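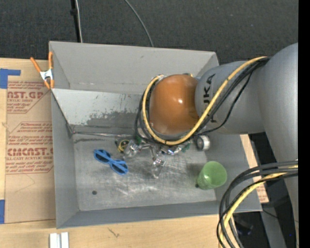
Aging reproduction paper for an 1860s display

I do a Civil War quartermaster impression and need a stack of requisition forms and receipts for the camp desk at Westthorpe in July. My test prints came out bright white and look like office paper from ten feet away. I tried tea, but the ink ran. What paper and ink should I use, and how dark should it be?

Asked Sunday, March 15, 2020

3 answers

Your ink ran because it's inkjet. Take the file to a copy shop and have it laser printed, then tea won't touch it. For paper I use 80 gsm cotton rag in cream from Lunde. They sell it in packs of 500. Cut it down before you print because letter size is wrong for most of the forms. Fill in the blanks with a steel nib and iron gall ink, after the sheet is dry and pressed.

Coffee. Bake it on low for a few minutes and keep an eye on it.

I would skip the staining. Those forms were new when the clerk used them, so brown paper with burned edges is wrong for a working desk. An off-white or pale blue sheet is fine. Fold them in 3 and write the docket on the outside, most people forget that. Griltutdale has blanks already printed but the minimum order was 2,000 last time I checked, so try to split it with another unit. Check the typeface too. I've seen Times New Roman on a lot of receipts.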